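December 11, 2007

I will defend the small-town bus to anyone who'll stand still long enough! The 42 from Ellis to Jurnar takes an hour and stops at every mailbox, and I love it. You get the creek, the grain elevators, the back side of Zireck where all the good gardens are (in October it's nothing but pumpkins).

People tell me the car is faster. Sure it is. But I've finished 3 library books on that bus since fall, and I never once finished a book behind the wheel.

The county wants to drop the evening run, and I think that's a real mistake. The evening run is how folks get home from the late shift.
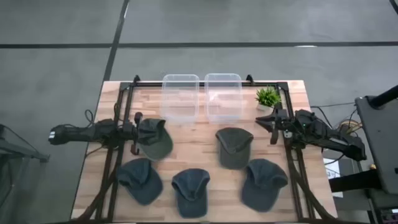 So ride it, even just once, out to Jilitz and back. Sit on the left side going out, the hills are better over there.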